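Nnamdi Etim
2020-09-29

Thread on living with a countertop oven as the only oven. We gave up the big range when we moved, and a few of you asked how it's going.

Ours is a black one, bought used for 78 dollars. The seller on Hindivard had the tray and the rack but no manual, so I worked out most of it by burning toast.

First thing: where it goes. I had it pushed back against the tile for a month and the wall got too warm for my liking. It needs air behind it and on both sides. Check your own manual for the gap if you have one.

Second: the dial is wrong. I put a cheap oven thermometer on the middle rack and set it to 350. It read low every time. I now set it higher and wait about 15 minutes before anything goes in.

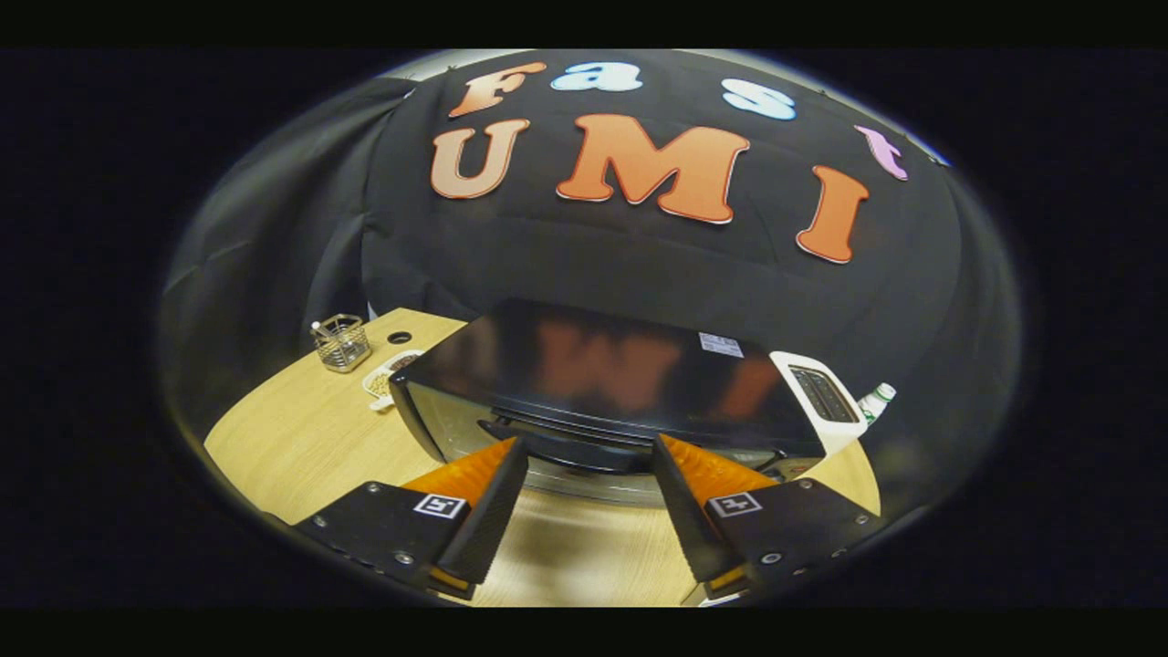

Third is cleaning. A glossy black top shows every crumb and fingerprint. I use a damp microfiber cloth, then a dry one, once the oven is fully cool. No scouring pads. I have one dull patch on mine from learning that.

The glass door is easier. Baking soda and water, leave it 20 minutes, wipe. Do the handle bar while you're there, it gets greasy on the underside.

Crumb tray every week. If you smell smoke with nothing in the oven, it's the crumb tray.

Things that cook well in it: chicken thighs, potatoes, a small lasagna, cookies if you make them six at a time. Things that don't: tall loaves. The tops are too near the element and go dark before the middle is done — foil helps a little.

Pans. A standard half sheet won't fit. I bought a quarter sheet from Katus and it goes in with room at the sides. Measure the inside, not the outside. I got that wrong with the first pan and it now lives under a plant.

Power. Mine has its own outlet. With the kettle on the same circuit it trips the breaker, and then I'm in the hall closet with a flashlight.

Do I miss the range? In December, probably, when there's a turkey to think about. The rest of the year this covers the two of us.

Someone asked about the rack. It slides out to the front, and mine sticks on the left. I haven't fixed it.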